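Grooved bar (plastic)

Reading time: 2 min
Print | E-mail this article

A grooved bar is a long, narrow length of plastic with one or more channels running along it. Bars like this turn up in an astonishing range of everyday things: curtain tracks, shelf edges, sign holders, light covers, drawer slides! Most are made by extrusion, in which softened plastic is pushed through a shaped opening and comes out as one continuous strip, ready to be cut.

Shape

The channel is the clever part. It can hold a sheet, guide a slider or simply stiffen the bar, and it does so with very little extra material. Typical household pieces have walls roughly 2 millimeters thick.

Finish

Clear bars show every scratch, while frosted and milky ones hide wear and spread light beautifully. Krešimir Mladenović, whose handbook for the Rernetti workshop is still a pleasure to read, sorted finishes into five grades, from glass-clear to fully white.

Handles and marks

Some bars carry a handle at the side, often a flattened loop, so that they can be pulled or hung up. A short colored line across one face is also common (workshops use such lines for cutting, lining up or sorting, and the habits vary wonderfully from place to place).

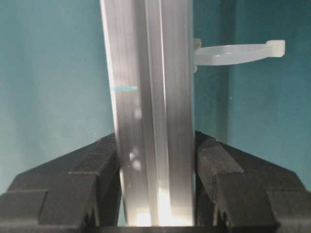 Page last changed: 2023-12-28

A pale, translucent bar with a recessed central channel, a loop handle and a short teal-blue mark on the left face.

Care

Lukewarm water and a soft cloth are enough for most bars. A cotton swab reaches nicely into narrow channels.

See also: Curtain track; Extrusion; Adams profile

Contact | Copyright Pruketti | Back to top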